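Looking after terracotta and unglazed clay at home

Updated 9 January 2020

Unglazed fired clay is porous. It takes up water, dissolved salts and grease, and gives the first two back slowly as it dries. Most of the damage seen on figurines, roof finials, old storage jars and garden pots comes from that movement and not from knocks. The notes below apply to modern ware and to collected pieces of no great value. Anything excavated, painted or gilded should go to a conservator before it is cleaned at all.

Dusting

Use a soft, dry hogshair brush and work from the top down. Hold the vacuum nozzle a hand's width away with a piece of net over the end, so that a loose flake is caught. Do not use a cloth. The weave snags on rough clay and leaves lint in the pores, and on slip-coated ware it will polish the high points.

Washing

Wash only if dusting has failed and the surface is sound. Test first on the underside with a damp cotton bud. If colour comes off, stop.

Soak the piece in plain water until the bubbling ends, then wash with a few drops of neutral detergent. A dry pot put straight into dirty water draws the dirt inwards. Rinse twice. Stand it on a rack, away from radiators, and leave it for 8 days before it goes back on a shelf or into a closed cabinet.

White bloom

The white powder on a drying pot is usually salt. Brush it off dry, outdoors, and do not wet it first. If it returns, soak the pot in deionised water and change the water daily. A jar from the Tralham sale, weighing 947 grams dry, needed five changes before the bloom stopped. Vinegar removes lime scale from garden pots, but it also attacks clays that contain lime, and it should be kept away from anything old.

Repairs

Dry-fit all the pieces before opening the adhesive, and number them in pencil on the broken edges. Use a reversible acrylic adhesive. Epoxy is stronger than the clay, and the next break will run beside the joint. Bonifacio Alcaraz, who repairs garden ware at Mallbridge, supports the joined parts in a tray of dry sand and leaves them overnight. Tape is acceptable on plain clay. It lifts slip and paint.

Display

Put a disc of felt or cork under each piece. Bare clay scratches varnished wood, and a base that is still damp will leave a ring on it. Check that the piece does not rock. If it does, correct it with a thin pad and do not grind the foot.

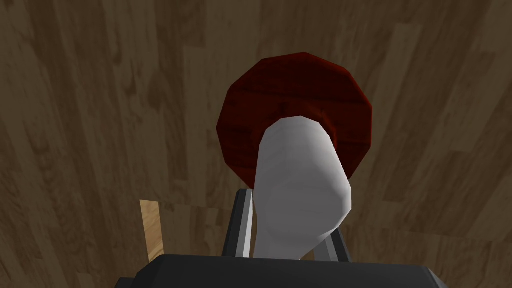
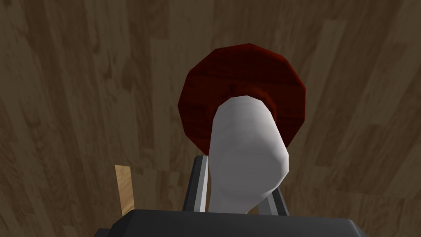 Keep clay off window sills above radiators and out of unheated porches. Frost splits saturated ware along the throwing lines, often in January after a wet spell. Large jars left outside should stand on feet, empty, with the drainage hole clear. Wrapping them in plastic holds the water in. Use hessian.

For storage, wrap in acid-free tissue and box each piece singly. Newspaper ink transfers to pale clay. Write the contents on the side of the box, where it can be read when the boxes are stacked, and put the heaviest pieces on the lowest shelf.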